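27 August 2020
posted by the Pritchard Sketch Blog

Diketley fan art zine opens for submissions

quick one today. The Diketley zine is taking fan art again, any fandom, any medium. Pencil scans fine. Last issue had 15 artists and sold out of its first run, so they're going bigger, 64 pages if enough people send stuff in. Up to 7 pieces each, no traced work pls. Trinham printers doing the run again. Deadline is end of September, and contributers get a free copy plus stickers.

Plush characters and other handmade stuff count too, send a photo.

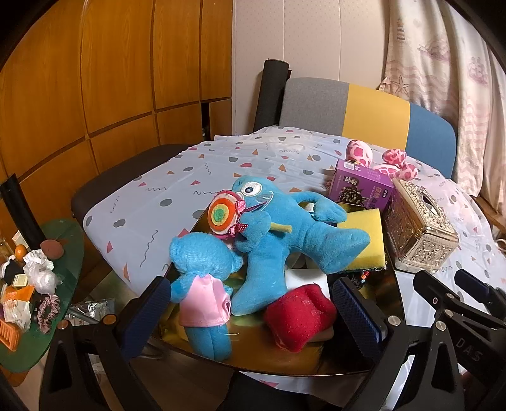 Also: Alau doodle challenge

Back for another round, prompts go up next week. 3,000 entries last time!!

7 comments
15 shares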